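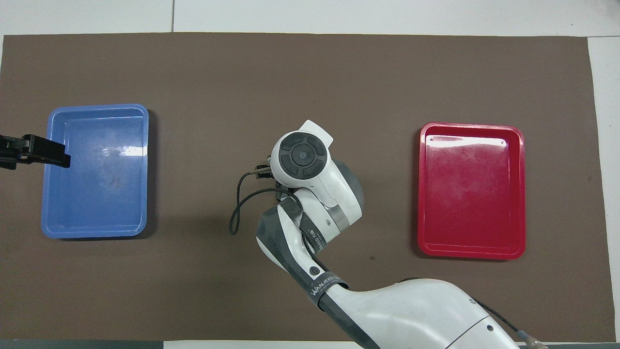 매트 위 쟁반 배치. 왼쪽 파랑, 오른쪽 빨강. 빨강이 조금 아래로 내려와 있음.

2024년 6월 7일, 금요일. 작업대 정리 및 쟁반 배치.

기록: 라일 카스테야노스

오전에는 스케보라 건 부품이 아직 안 들어와서 작업대부터 손봤다. 지난주 회의에서 나온 얘기가 그대로 남아 있었다. 흰 상판 위에 바로 부품을 놓으면 스프링이나 얇은 와셔가 잘 안 보이고, 굴러가면 찾느라 시간이 간다는 것. 솔레다드가 창고에서 짙은 갈색 매트를 꺼내 왔다. 예전에 클래셤 납품 건 포장할 때 쓰던 것이라고 한다. 말아서 세워 둔 탓에 모서리가 들떠 있어서 공구함을 얹어 눌러 두고 다른 일을 했다. 점심 먹고 오니 쓸 만했다.

매트 크기는 상판보다 작다. 위쪽과 오른쪽에 흰 부분이 남는다. 처음엔 한쪽으로 바짝 붙여 볼까 했는데 위쪽에 상판 이음매가 있어서 매트 끝이 거기 걸리는 게 싫었다. 이음매 위로 매트가 올라가면 그 부분만 미세하게 떠서 쟁반이 흔들릴 수 있다. 지금은 이음매가 매트 위쪽 바깥에 있다. 이대로 쓰기로 함. 이음매 틈은 전에도 적었지만 먼지가 잘 낀다. 얇은 솔로 긁어내고 닦을 것. 테이프로 막자는 의견이 있었는데 브라얀이 반대했다. 작년에 막았을 때 끈적이가 올라와서 장갑에 묻었다고.

쟁반은 기존에 쓰던 파란 것과 빨간 것을 그대로 쓴다. 새로 사는 건 보류. 구센스 카탈로그에 칸막이 있는 것이 있어서 질베르토가 보여 줬는데, 칸막이가 있으면 긴 축이 안 들어간다. 우리 부품 중 제일 긴 것이 80 mm이고 칸 하나가 그보다 짧다. 칸막이를 빼면 그냥 지금 쟁반하고 다를 게 없다.

색 구분은 이렇게 정했다.

파란 쟁반: 아직 안 본 것. 봉투에서 꺼낸 부품은 전부 일단 여기로.
빨간 쟁반: 본 것 중에서 다시 봐야 하는 것. 긁힘, 변색, 치수 의심.
이상 없는 것은 쟁반에 두지 않고 바로 라벨 봉투로.

솔레다드는 빨강을 "불량"으로 부르지 말자고 했다. 지난번에 빨간 쟁반에 있던 것을 테미스가 불량인 줄 알고 폐기함에 넣은 일이 있었다. 나중에 재보니 멀쩡한 것이 섞여 있었다. 그래서 명칭은 "재확인"으로 통일한다. 폐기는 작업대 위에서 결정하지 않는다. 폐기함은 지금처럼 문 옆에 두고, 거기 넣을 때는 장부에 적고 넣는다. 이건 전부터 있던 규칙인데 잘 안 지켜져서 다시 적는다.

방향은 둘 다 세로. 가로로 놓으면 팔이 덜 뻗어도 되는데 옆으로 폭을 너무 먹는다. 세로로 두면 둘 사이로 매트가 보이고 그 자리에서 핀셋으로 집어 볼 수 있다. 빨간 쟁반을 조금 아래로 내린 건 딱히 계산한 것은 아니고 놓다 보니 그렇게 됐다. 브라얀은 줄을 맞추자고 하고 나는 상관없다고 했다. 일단 이대로.

쟁반 상태 메모.

파랑. 바닥에 얼룩하고 쓸린 자국이 있다. 얼룩은 중성세제로 한 번 닦았는데 다 지워지지는 않는다. 알코올은 써 보지 않음. 플라스틱이 뿌옇게 될까 봐 안쪽 구석에 먼저 시험해 보고 결정할 것. 자국이 부품 확인에 방해가 될 정도는 아니다. 다만 회색 계열 얇은 조각을 올려놓으면 자국하고 헷갈릴 수 있다. 오후에 내가 한 번 헷갈렸다. 조각인 줄 알고 핀셋으로 집으려고 했다.

빨강. 오른쪽 위 모서리 가까이에 작고 둥근 구멍이 있다. 걸어 두는 용도로 뚫은 것인지 뭔지 모르겠다. 아는 사람이 없다. 질베르토가 들어오기 전부터 있었다고 한다. 구멍으로 빠질 만한 부품은 지금 목록에서는 제일 작은 고정핀뿐인데, 고정핀은 애초에 뚜껑 있는 통에 따로 담으니까 당장은 문제없다. 그래도 쟁반을 들고 옮길 때는 그쪽 모서리를 위로. 안쪽에 잔 긁힘이 있는데 손톱에 걸리는 정도는 아니다.

반사. 이게 오늘 제일 귀찮았다. 파란 쟁반 안쪽 오른쪽 위에 조명이 하얗게 번쩍인다. 그 자리에 부품이 있으면 표면이 안 보인다. 빨강도 광택이 있어서 위쪽 테두리 안쪽을 따라 하얗게 선이 생기는데, 테두리 쪽이라 바닥을 보는 데는 지장이 없다. 시도한 것들을 적어 둔다.

쟁반을 조금 돌려 봄. 반짝이는 자리가 옮겨 갈 뿐이다.
조명 갓을 아래로 꺾어 봄. 나아지긴 하는데 작업대 뒤쪽이 어두워진다. 원위치.
바닥에 얇은 종이를 깔아 봄. 반사는 없어졌다. 대신 부품을 집을 때 종이가 같이 밀리고, 종이 밑으로 와셔가 들어갔다. 와셔 찾느라 쟁반을 통째로 뒤집음. 안 하기로.
불투명한 얇은 시트를 잘라 붙이는 것. 아직 안 해 봄. 브로크네스에 주문할 때 견본을 같이 달라고 하기로 했다. 브라얀 담당.

시트가 올 때까지는 파란 쟁반 오른쪽 위는 비워 두고 쓴다. 부품은 왼쪽과 아래쪽에 펼친다.

오후에 스케보라 부품이 도착해서 바로 새 배치로 한 묶음 해 봤다. 봉투 31개 들어온 것 중에 9개만 열었다. 테미스가 봉투를 열고 파란 쟁반에 쏟고, 내가 돋보기로 보고, 솔레다드가 적었다. 짙은 매트 위에서 보니 은색 부품은 확실히 눈에 잘 띈다. 검은 고무 부품은 반대로 매트 위에 떨어지면 찾기가 어렵다. 고무링 하나를 떨어뜨려서 손으로 더듬어 찾았다. 고무 부품은 매트 위에서 집지 말고 쟁반 안에서만 다루는 걸로. 흰 상판 쪽 여백에서 보는 것도 방법이긴 한데 위쪽 여백은 좁아서 불편하다.

재확인으로 간 것은 3개. 전부 같은 봉투에서 나왔다. 한쪽 면에 줄이 가 있고 줄 방향이 같다. 포장하면서 겹쳐 눌린 것으로 보이는데 확실하지 않다. 솔레다드가 봉투째 따로 보관했다. 월요일에 두께를 재고 나서 스케보라 쪽에 물어볼지 정한다. 그 전에 연락하지 말 것. 지난번에는 재 보지도 않고 연락했다가 우리 쪽 버니어가 틀어져 있던 것으로 끝났다. 버니어는 그 뒤로 영점 확인하고 쓰고 있다. 확인표는 서랍 안쪽에 붙어 있음.

속도는 전과 비슷한 것 같다. 시간을 재지는 않았다. 다음 묶음 때 재 보자고 했더니 테미스가 재면서 하면 서두르게 된다고 해서, 본인은 모르게 내가 재겠다고 했다. 이 노트를 테미스도 읽으니 모르게 하는 건 이미 틀렸다.

청소 순서도 바꿨다. 전에는 끝나고 상판을 닦고 쟁반을 닦았는데, 매트가 생겼으니 순서가 달라진다.

먼저 쟁반을 비운다. 비었는지는 기울여서 확인. 테두리 안쪽 모서리에 와셔가 잘 붙어 있다.
쟁반을 씻어서 선반에 엎어 둔다.
매트는 걷기 전에 위에 남은 것이 있는지 손바닥으로 한 번 쓸어 본다. 고무 부품 때문이다.
매트를 안쪽으로 접어 들고 나가서 턴다. 실내에서 털지 않는다.
상판은 이음매부터 닦는다.
매트를 다시 깔 때 이음매를 덮지 않게.

매트를 물로 빨아도 되는지는 모른다. 라벨이 없다. 당분간 마른 솔질만 한다. 브라얀이 클래셤에 아는 사람이 있다고 해서 물어보기로 했다.

자리 표시. 쟁반 위치를 매일 다시 잡는 건 번거로우니 매트에 모서리 표시를 하자는 의견이 질베르토한테서 나왔다. 분필로 해 봤는데 잘 보이긴 하지만 소매에 묻고 금방 번진다. 지웠다. 흰 실로 모서리만 몇 땀 떠 놓는 방법을 솔레다드가 제안했다. 괜찮아 보이지만 위치가 확정된 다음에 하는 게 맞다. 한 주 써 보고 정한다. 그동안은 파란 쟁반을 왼쪽, 빨간 쟁반을 오른쪽에 두는 것만 지키면 된다. 왼손잡이인 브라얀은 반대가 편하다고 하는데, 사람마다 바꾸면 또 섞인다. 브라얀도 일단 맞춰 보겠다고 함. 많이 불편하면 다시 얘기하기로.

라벨은 쟁반에 직접 붙이지 않는다. 씻을 때마다 떨어진다. 작업대 위쪽 흰 여백, 매트 바깥에 "미확인", "재확인" 두 장을 붙일 예정이다. 글씨는 솔레다드가 쓴다. 내 글씨는 못 읽는다는 의견이 많았다.

남은 일.

반사 방지용 시트 견본 요청 (브라얀, 브로크네스)
파란 쟁반 얼룩, 알코올 시험은 구석에만 (나)
재확인 부품 두께 측정 (솔레다드, 테미스)
나머지 봉투 개봉은 월요일 오전부터
여분 쟁반이 창고에 더 있는지 찾아볼 것 (질베르토). 구멍 없는 빨간 것이 있으면 교체
매트 세탁 가능 여부 문의 (브라얀)
8월 재고 조사 때 쟁반하고 매트도 비품 목록에 올릴 것. 지금은 목록에 없다

추가. 퇴근 전에 서랍 밑에서 와셔가 하나 나왔다. 오늘 것인지 전에 떨어진 것인지 모르겠다. 스케보라 것과 규격은 같아 보이지만 섞지 않고 따로 봉투에 넣어 날짜만 적어서 장부 사이에 끼워 뒀다. 월요일에 수량 맞춰 볼 때 같이 볼 것.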